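Ticket 2669 - Kitchen sim: scale drifts on scene reset
Project: Nenolard (student manipulation team)
Opened by: Percy Paucar
Assigned to: Behrouz Zamani
Status: Open, workaround in place

December 3, 2024

After a reset the kitchen scale settles at a slight angle to its spawn pose. The planner still uses the spawn pose, so place attempts onto the platform miss. Seen in 17 resets out of 500 with the bottles spawned close by. Not seen before the October asset update.
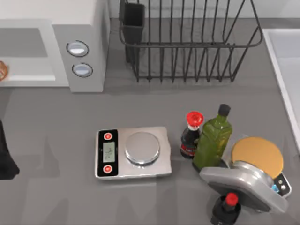

Seed is fixed and the physics step is default. Moving the dish rack made no difference. Removing the soy sauce bottle next to the scale stopped the drift, so I suspect overlapping collision meshes at spawn.

Behrouz: Confirmed. The bottle hull is oversized - it was auto-generated on import. Workaround: read the scale pose 2 seconds after reset and pass that to the planner.

Percy: Workaround runs clean on my branch. Leaving this open until Nizar Awad rebuilds the hull.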